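Virnport breakfast table gets its toast tongs back

June 24, 2020

Regulars at the Lekard building in Virnport will be glad to hear that the breakfast table on the first floor is up and running again, and by all accounts the toast is as good as it ever was. After a quiet spring with the shutters down and the kettle unplugged, the little corner reopened at the start of the week, and a good many people who had been getting by on a cereal bar at their desks were waiting by the door when it did.

For anyone who hasn't come across it, the breakfast table is one of those small local habits that somehow becomes part of the week. It began 17 years ago as a single loaf and a jar of marmalade on a windowsill, grew into a proper table once the upstairs tenants started joining in, and has been going ever since, with only the odd pause for decorating and one long winter when the wiring needed seeing to. The price of a slice has changed twice in all that time. It is now 19 pence, butter included, and the jar for the coins is still the same one.

What has changed this summer is the way the toast gets from the toaster to the plate. In the old days people simply reached in and helped themselves, usually with a yelp, and there was a certain amount of passing things along by hand. That has stopped. Everybody now uses the wooden tongs, which live in a small wire mesh basket in front of the toaster, and they are wiped down after each sitting and put back standing up so that the ends can air. It sounds a very small thing to put in the news, but quite a few readers have written in to ask about it, so there it is.

The tongs themselves have a bit of a following. The Alico hardware shop on the corner ordered in a batch at the beginning of June, thinking a couple of dozen would see it through to autumn, and had sold 208 pairs by last weekend. Wood is the popular choice because it stays cool to hold and won't scratch anything, and the shop asks us to remind everyone once more that metal tongs or forks should never go into a toaster, and that a slice which has got itself stuck should be left alone until the plug is out of the wall.

Rice is on the table as well, and that is the other piece of news. The electric cooker used to come out only for the Friday lunch, but so many people asked for something warm and filling first thing that it now has a regular place beside the toaster. It goes on early and is usually ready by 8, in good time for those on the first shift. There is soy sauce and a dish of pickled cucumber to go with it on most days, and anybody with a favourite topping is welcome to bring a jar along – named, please, as there was some confusion last year over two very similar pots of chilli paste.
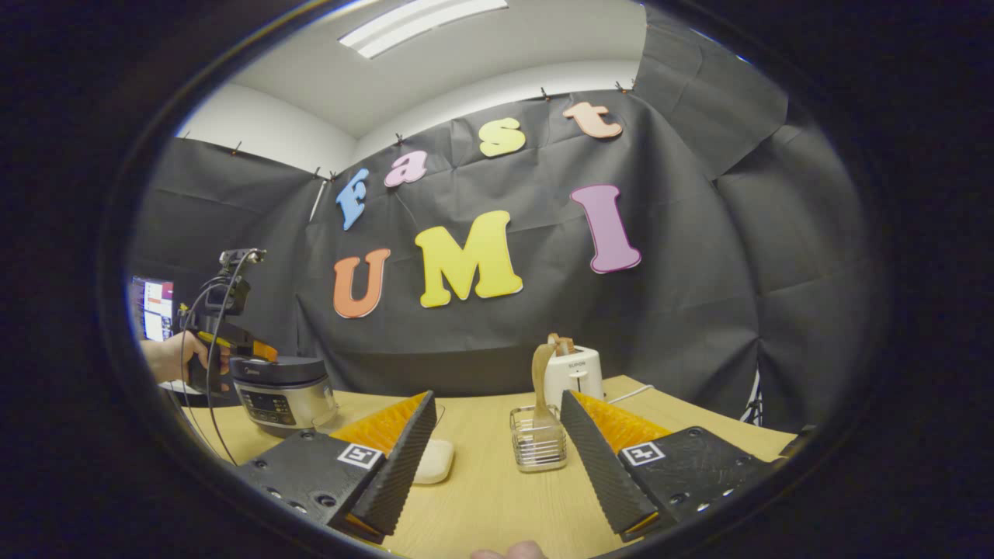
Toast standing out of the slot at the Virnport breakfast table, with the tongs ready in their basket and the rice cooker alongside.

Bread comes from the Filip bakery, as it always has, and the bakery has kindly gone back to slicing it a little thicker after a trial with the thin loaf that we will say no more about. White and brown are there every morning, with a seeded loaf on Wednesdays while stocks last. Crusts can go in the tub by the sink for the hens at the allotments, who have had a lean few months and are said to be delighted.

A few reminders for those coming back. Please wash your hands on the way in and bring your own mug and plate if you can, as the cupboard is being repainted and most of the crockery is packed away until the end of the month. Crumb trays are emptied at the end of the morning, and whoever has the last slice is asked to do it. Gluten-free bread should be done under the grill in the back kitchen, where there is a separate rack and a separate knife with a green handle.

The breakfast table runs from Monday to Friday and closes at half past nine sharp. There is no need to book. Offers of jam are very welcome, particularly gooseberry, and can be left at the front desk of the Lekard building at any time during the day.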